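Home | News | People | Facilities | Publications | Contact

Looking After the Small Parts: An Interview with Margaux Delaunay

4 min read

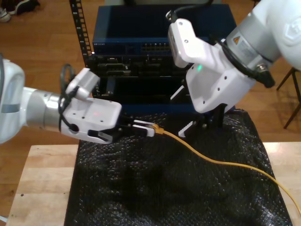

Photo: Édgar Cabrera / Clostia

Print this page | E-mail this page

Margaux Delaunay has been responsible for network cabling and bench equipment at the Clostia technical center since April. Her work covers the racks on two floors, the stock of patch cables and connectors, and the tables where equipment is checked before it is installed. She spoke with Édgar Cabrera of the publications office about how that work is organized and what she has changed.

The center keeps 2000 patch cables in stock or in service. When Ms. Delaunay took up her post, the inventory listed 800 of them. "The rest existed, of course, but only in drawers," she said. "People took what they needed and put back what they did not. There was no bad intention in it. A cable is a small thing and it is easy to think that it does not need a record."

Her first task was to sort the drawers by length and by color. Yellow was kept for Ethernet cables used on the benches, so that they would not be confused with those in permanent service in the racks. The choice was a practical one. "Yellow shows up against almost anything we work on," she said. "If a cable has been left across a table or has slipped down to the floor, you see it when you come in."

Asked which part of a cable gives the most trouble, she answered without hesitation that it is the connector. The RJ45 plug is held in its socket by a thin plastic latch, and the latch is usually the first part to break. Staff are now asked to hold the cable by the plug and never to pull on the cord. "I check the latch before I check anything else," she said. "A plug with a broken latch may still carry a signal, and it will be fine until somebody moves a chair."

In the first review, 425 cables were withdrawn for damaged latches, worn jackets or plugs that had been crimped badly. They were cut up for recycling the same week. Ms. Delaunay considers this last step important. A withdrawn cable left in a box, she noted, has a way of returning to service.

The tables received attention as well. Network equipment is heavier than it looks, and its corners and mounting ears will mark a wooden surface. Ms. Delaunay introduced a simple rule that a bench is covered before work begins. Felt mats from Rawat were tried first and collected too much dust. The center then moved to black bubble wrap, bought on the roll and laid flat across the table. "It is not elegant," she said. "But it is cheap, we replace it when it goes flat, and a light cable is easy to follow on a dark surface."

She prefers to have equipment stacked at the back of the table, with the space in front left clear for handling cables. Labels are printed on a Brilton label maker and placed at both ends of each cable that goes into a rack. The records themselves are kept in Zirik, which the center already used for its furniture. Mr. Cabrera asked whether a dedicated system would not have been better. "Perhaps," she replied. "People knew how to use this one - that counted for more."

There has been some resistance. Several departments were used to keeping their own supply, and a few still do. Ms. Delaunay has not asked for these to be handed over. She has asked only that the cables be labeled and that their number be reported once a year. Two departments have since given up their drawers of their own accord.

Her plans for the coming year are modest. She intends to order 1000 replacement cables in three standard lengths and to stop buying the longest size, which she says mostly ends up coiled behind cabinets. She would also like every new member of staff to spend an hour at the bench learning how to coil a cable without twisting it, how to read a label and where to return a part when the work is finished.

"I have been asked whether an hour is too much for that," she said. "I think it is a little short."

Requests for bench time or replacement cables should be sent to Ms. Delaunay through the facilities desk on the ground floor.

October 15, 2021

Print this page | E-mail this page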